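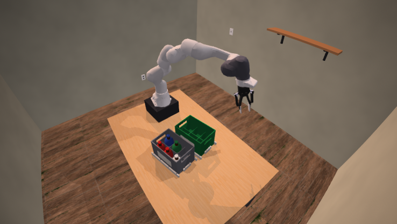
Betreff: Re: [zellen-technik] Umsetzzelle Flaschen: Greifer setzt schräg in die Kiste ein

Datum: 8. März 2025
Liste: zellen-technik

Hallo Liste,

Antworten zwischen den Zitaten. Die Ansicht aus der Simulation zeigt die Zelle mit beiden Kisten, Greifer leer und senkrecht über der Tischebene.

> wir haben die Umsetzzelle nach dem Umzug neu aufgebaut. Arm auf
> dem schwarzen Sockel am Tischende, graue Kiste als Quelle, grüne
> Kiste als Ziel. In der Simulation läuft das Programm durch. An der
> realen Zelle trifft der Greifer in der grünen Kiste die Trennstege,
> und zwar umso stärker, je weiter das Fach vom Sockel entfernt ist.

Ein Fehler, der mit dem Abstand zum Sockel wächst, spricht für eine Verdrehung des Koordinatensystems. Ein reiner Versatz wäre in allen Fächern gleich groß. Nach einem Umzug würde ich zuerst die Lage des Sockels auf der Tischplatte prüfen und danach die Basis neu einmessen.

> Die Basis habe ich aus der alten Konfiguration übernommen
> (Zollavar-Projekt vom Oktober). Die Abmessungen des Tisches sind
> ja gleich geblieben.

Damit ist die Ursache ziemlich sicher gefunden. Die Tischmaße sagen nichts darüber, wie der Sockel nach dem Verschrauben steht. Vorgehen bei uns:

1. Beide Kisten herunternehmen, Auflageschienen stehen lassen. Schienen auf festen Sitz prüfen.
2. Messspitze einsetzen, Werkzeugmittelpunkt mit 4 Orientierungen bestimmen. Restfehler notieren.
3. Basis mit 3 Punkten aufnehmen: Ursprung an der Schienenecke, zweiter Punkt am anderen Ende derselben Schiene, dritter Punkt auf der Nachbarschiene. Die Punkte so weit wie möglich auseinanderlegen.
4. Werkzeug wieder auf Greifer umstellen. Den Werkzeugdatensatz dabei im Programmkopf kontrollieren, nicht nur in der Anzeige am Handgerät.
5. Leere grüne Kiste aufsetzen, das nächste und das entfernteste Fach im Handbetrieb mit reduzierter Geschwindigkeit anfahren. Greifer dabei ohne Flasche.

Die Tischkante taugt nicht als Referenz. Holz arbeitet, und die Kante ist selten parallel zu den Schienen.

> Zusätzlich bekomme ich seit dem Aufbau sporadisch Meldung 1046
> beim Öffnen über der Zielkiste. Quittieren hilft jeweils.

1046 ist in der Trekden-Steuerung bei uns die Zeitüberwachung der Greiferöffnung. Der Greifer braucht nach beiden Seiten Platz für das Gestänge, das beim Öffnen nach außen geht. Steht er zu tief im Fach, laufen Finger oder Gestänge gegen einen Steg, und die Endlage wird nicht rechtzeitig gemeldet. Nach dem Neueinmessen sollte die Meldung seltener werden. Bleibt sie, den Stecker am Flansch ziehen, Kontakte ansehen und das Kabel auf Zug prüfen. Die Überwachungszeit bitte nicht als Erstes hochsetzen.

> Öffnungsweg steht auf Maximum, Einsetzhöhe wie gehabt.

Öffnungsweg begrenzen. Wir fahren in der Kiste mit 27 mm zum Freigeben und öffnen erst oberhalb des Kistenrands vollständig. Der Wert hängt von der Flasche und vom Fachmaß ab, also nachmessen und nicht abschreiben.

> Lohnt es sich, das Simulationsmodell nachzuziehen?

Ja, aber erst nach der Messung. Im Modell stehen Sockel und Kisten exakt auf den Sollmaßen, deshalb tritt der Fehler dort nicht auf. Gemessene Basis ins Modell übernehmen und das Programm noch einmal auf Kollision mit den Stegen rechnen lassen. Die Kistengeometrie würde ich bei der Gelegenheit ebenfalls gegen die reale Kiste prüfen, besonders Höhe und Dicke der Stege.

Offen sind von meiner Seite noch zwei Angaben: der Restfehler aus Schritt 2 und der Softwarestand der Greiferansteuerung. Bei einem Fatano-Modul mit altem Stand gab es hier ein ähnliches Verhalten beim Öffnen, dort half nur das Update.

Gruß aus der Instandhaltung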